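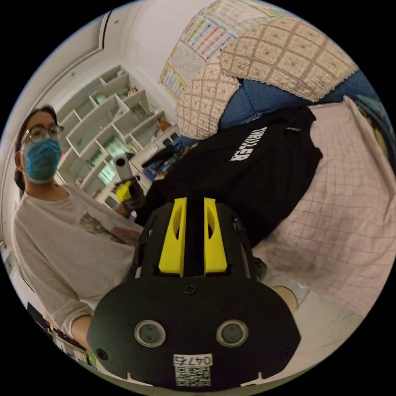
Masque chirurgical

Décembre 2020 — par la rédaction de Xenos

Le masque chirurgical est un dispositif à usage unique qui couvre le nez et la bouche. Il limite la projection, par la personne qui le porte, de gouttelettes et de sécrétions vers son entourage ou vers un champ opératoire. Il se distingue de l'appareil de protection respiratoire, conçu pour filtrer l'air inspiré et ajusté de façon étanche au visage.

Histoire

L'usage d'un voile de gaze devant la bouche se répand dans les salles d'opération européennes à la fin du XIXe siècle. Les premiers modèles comptent une ou deux épaisseurs de coton et sont noués derrière la tête. Pendant la grippe de 1918, plusieurs villes en imposent le port dans les lieux publics. Les masques en tissu, lavés et stérilisés à l'hôpital, restent courants jusqu'aux années 1960, puis cèdent la place aux modèles jetables en fibres synthétiques.

Composition

Un masque courant comporte trois couches de non-tissé, le plus souvent en polypropylène. Les couches extérieure et intérieure sont obtenues par filage direct. La couche centrale, dite meltblown, assure l'essentiel de la filtration : ses fibres, très fines, sont produites par extrusion dans un courant d'air chaud et reçoivent généralement une charge électrostatique. Une barrette souple permet d'ajuster le bord supérieur sur le nez. Les plis horizontaux donnent de l'ampleur sous le menton. La fixation se fait par des élastiques passés derrière les oreilles ou par des lanières à nouer, préférées au bloc opératoire.

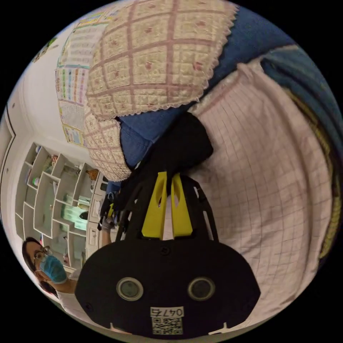 Normes

En Europe, la norme EN 14683 répartit les masques en types I, II et IIR. L'efficacité de filtration bactérienne doit atteindre 95 % pour le type I et 98 % pour les deux autres. Le type IIR est en outre soumis à un essai de résistance aux projections.

Fabrication

La production est largement automatisée. Les bobines de non-tissé sont déroulées ensemble, plissées, coupées, puis soudées par ultrasons — opération qui fixe aussi les élastiques. À l'atelier Meser, une ligne sort 4000 masques par heure ; ils sont mis en cartons de 300. La société Tenix fournit des barrettes nasales à plusieurs ateliers de ce type.

Port et élimination

Le masque se met après un lavage des mains, face colorée vers l'extérieur sur la plupart des modèles, et se retire par les attaches. Il est changé lorsqu'il est humide, souillé ou endommagé. La buée sur les lunettes provient de l'air expiré qui s'échappe par le haut ; un meilleur pincement de la barrette la réduit. Après usage, le masque est jeté dans un sac fermé, avec les ordures ménagères, ou suit la filière des déchets de soins dans les établissements concernés.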